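Review: the Cendeck conference recorder, after one month of public meetings
By Ehsan Kiani

I am the secretary of a small association in Brallville which works for fair representation of minority communities in the town administration. Each month we hold an open meeting, and people speak in several languages, sometimes two in one sentence. For years I wrote the minutes by hand. In February the association bought a Cendeck recorder, and I promised the members that I would write down my opinion after using it.

The price was 400 dollars with the case and one extra microphone. For an association like ours this is serious money. We discussed it for two meetings, and Glenys Meredith was against it until the end. She said that we should spend it on printing. I mention this because I want to be fair to her, and some of her doubts were correct.

First, the good part. The sound is very clear. Our hall has a high ceiling and a stone floor, and the old recorder made every speaker sound like a man in a swimming pool. With the Cendeck I could understand even the women who sat in the last row and did not want to come to the front. This matters to me more than any other point. When we send a statement to the town council about hiring in public offices, we must quote our people correctly. Last year a council member answered that our figures were "only impressions from a meeting," and I had no recording good enough to show him the exact words.

The battery is also good. Our longest meeting was the one about school board seats, with 87 people present, and it went much longer than planned. The recorder worked until the end and still showed one bar.

Now the transcription. The box says that the machine makes written text automatically. For English this is mostly true. It makes mistakes with names, and it wrote Mehrangiz Nouri in 3 different ways on the same page. When she changed to Persian, the machine did not stop. It continued to write English words which had no meaning at all, and one of these sentences sounded quite rude. Please do not publish the automatic text before a person reads it. I corrected the school board meeting together with Ardalan Babaei and we needed two evenings.

The menu has a setting for "mixed languages." I tried it at the next meeting and saw no difference. The manual gives it one line. I wrote to the customer service and received a polite answer after nine days, with a link to the same manual.

There is also the question of trust, and a technical review usually forgets it. Some of our older members come from places where a recording of a political meeting could bring you to prison. When they see a black machine with a red light on the table, they become quiet. We now announce at the start that it is recording, and anyone can ask to have it stopped. The pause button is large and easy to find, so this works well. 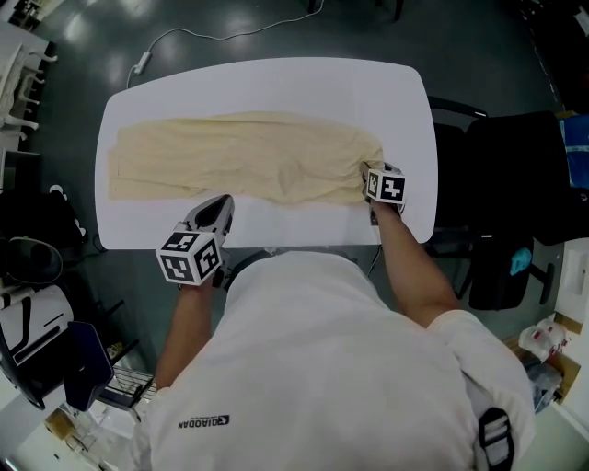 I should say something about storage too. The files stay in the machine until you delete them, and you can put a code of four numbers on it. I would like a longer code. The cable connection to my computer was simple, but the wireless connection failed so often that I stopped using it.

Before buying we also borrowed the Brarkik recorder from Edvin Hedlund, who uses it for his tenants' group. It is cheaper by 90 dollars and lighter to carry. The sound is good near the table and weak in the back of a room. If your group is a dozen people around one table, I think it is enough for you, and you can save the difference. For an open meeting in a big hall I would choose the Cendeck again.

A small complaint: the zipper of the case was broken in the second week. Mahmoudi, the shop where we bought it, changed the case without any discussion, and I thank them for this.

My mark is four stars out of five for the sound and two out of five for the transcription. Glenys has read this text and asks me to add that the printing budget is still too small. The next open meeting is on Sun 3 March in the usual hall, and members who wish to try the recorder can come early and ask me.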